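Okay, small thread about fruit bowls, because I finally have one I like and I've been insufferable about it at home.

Lertchai Chuensuk (my neighbor, sells odds and ends as Florkeo) had this big pearly white one with a scalloped edge. 300 baht. I didn't even haggle!!

It has flutes all the way down the inside and a thin beaded gold-colored line on the rim. Very grandma. I'm keeping it forever.

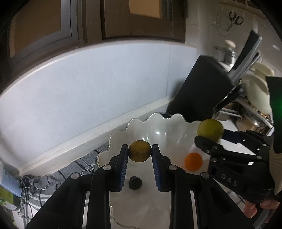
My rule so far is mixed sizes. Big round stuff by itself just looks like a grocery shelf, so I like little ones tucked in down low and something orange for color.

Also, speckles are fine! I used to pick out every fruit with a mottled skin and then wonder why the bowl looked like plastic.

2 things I got wrong the first week: I piled it way too high, and I parked it next to the stove. Mushy by dinner the next day. RIP.

Now it lives on the counter on top of a patterned cloth, and people walk by and grab things, which never happened when the fruit was in the fridge drawer.

Next up is the onion situation. If you have a bowl for onions you love, send me pics please, mine are still in a shoebox.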